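Pultano two-arm bench kit: six weeks in

I'll start with the money, which is what everyone emails me about. My budget was "whatever I got for the old lathe," and I went over it. The arms arrived on a Wednesday and by the weekend I'd placed two more orders, so please learn from me and write the list first!

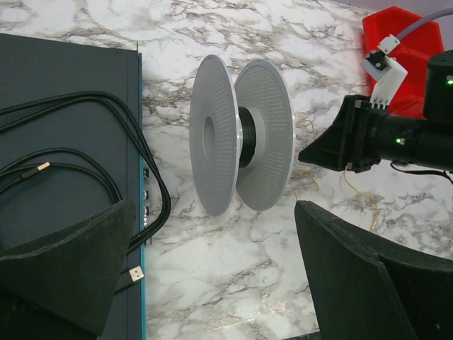

Empty spool on the bench, second arm waiting at right.

The base kit gets you the arms and grippers and that's it. Cables were another $123 (I bought decent ones, and longer than I thought I needed). Foam for the finger pads was $20 from Wamine, and I'd call that the best money in the whole project. Bare fingers are slippery little things.

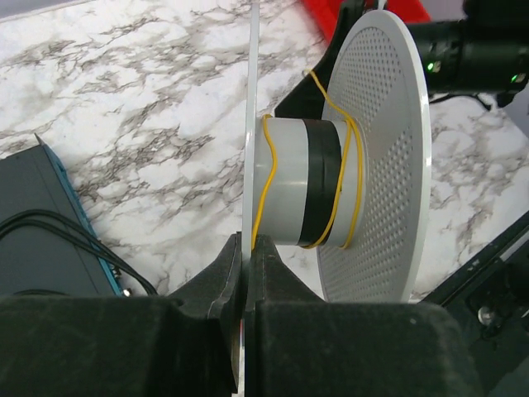 Rubber bands and black tape on the hub, pads holding the thin disc.

Grip is where I expected to be disappointed, and I'm not. Thin edges, light parts, odd shapes, fine. My friend Jingyi Tan has the Yao grippers, which cost $162 more for the pair, and after an afternoon swapping parts back and forth I couldn't tell you what the extra buys. Nicer screws, maybe? 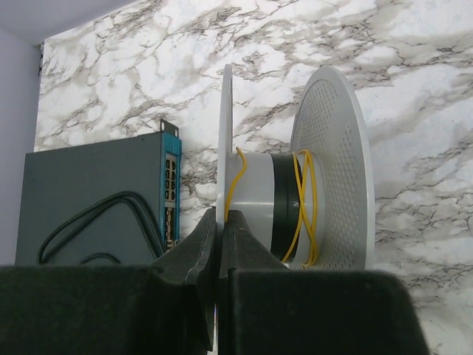 Software is a mixed bag. Setup took me nine tries, mostly my own fault, and the manual reads like it was translated twice. The Prumthorpe forum got me through it. Calibration is quick once you know the order, but the saved poses vanished after the July update and I was pretty cross. 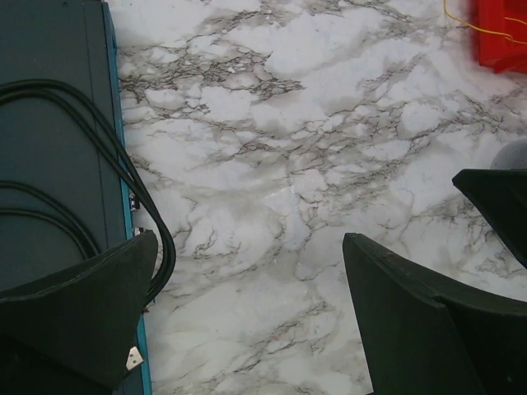
Plan your table space before you plan anything else. I priced the arms down to the last bolt and never budgeted for a shelf, so the big slate-gray box with the blue edge lives right on the marble top with black cables looped over it, inches I'd love to have back. Add a shelf and some cable clips to your first order.

Four stars from me, and I'd buy the kit again at this price.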